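Stirholm tabletop set, data card

Teleoperated episodes of a two-arm robot sorting play food onto colored plates. More than 2000 episodes, of which 1053 have been reviewed so far by Kimie Hirose and Junaid Dogar. The remainder are in the unreviewed folder – treat their labels as provisional.

Each episode has wrist and overhead streams, joint states and a one-line instruction.

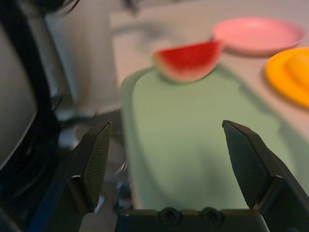
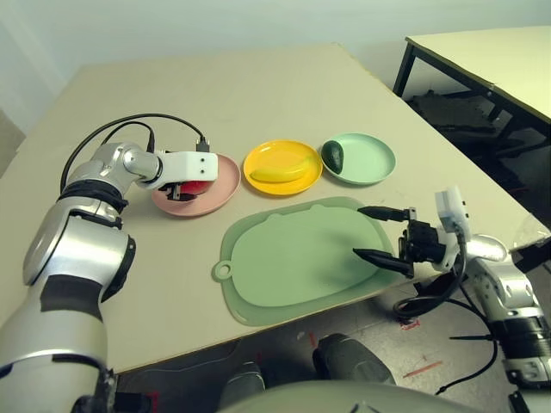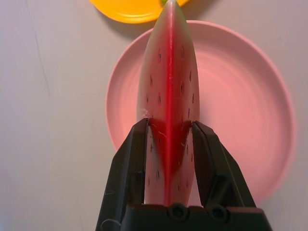
Instructions name the item and the plate by color, never by left or right. An item counts as placed once it is released inside the rim. The toy watermelon slice, clamped upright between the fingers over the pink plate, is still labeled "carrying" at that point. Drops outside the rim are kept and marked "miss".

Known issues: wrist focus is soft beyond the fingertips. Lighting was changed in June, so split by month if that matters to you.

Label fixes go to Eulalia Salinas.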